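Okside opens community laundry in Bimia this August
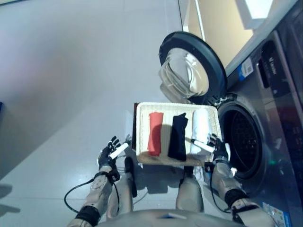
Okside, the Tagle-based household goods co-operative, will open a self-serve community laundry in Bimia in August. The laundry takes over the former hardware shop on Mornari Street and will be the first in the neighbourhood, where many older flats have no room or plumbing for a machine. It will be fitted with 17 front-loading washers, dark grey models with a round glass door that swings wide open, and a woven tray will be kept at each one so folded clothes stay off the floor. Drop-off customers will have their wash sorted by colour, with reds, blacks and whites folded separately.

The co-operative has leased 700 square feet of the ground floor for the laundry. Dryers will line the back wall, and a folding bench will run under the front window. Soap will be sold at the counter, but customers are welcome to bring their own.

A neighbourhood survey carried out by Okside in the spring drew 2,621 responses, and 65 per cent of households said they would use a laundry within walking distance at least twice a month.

Doors will open at 7 a.m. every day, with the last wash at 9 p.m. Residents can see the space and sign up for drop-off service at an open house on the Saturday before opening. Prices will be posted in the window and at Okside's Tagle store.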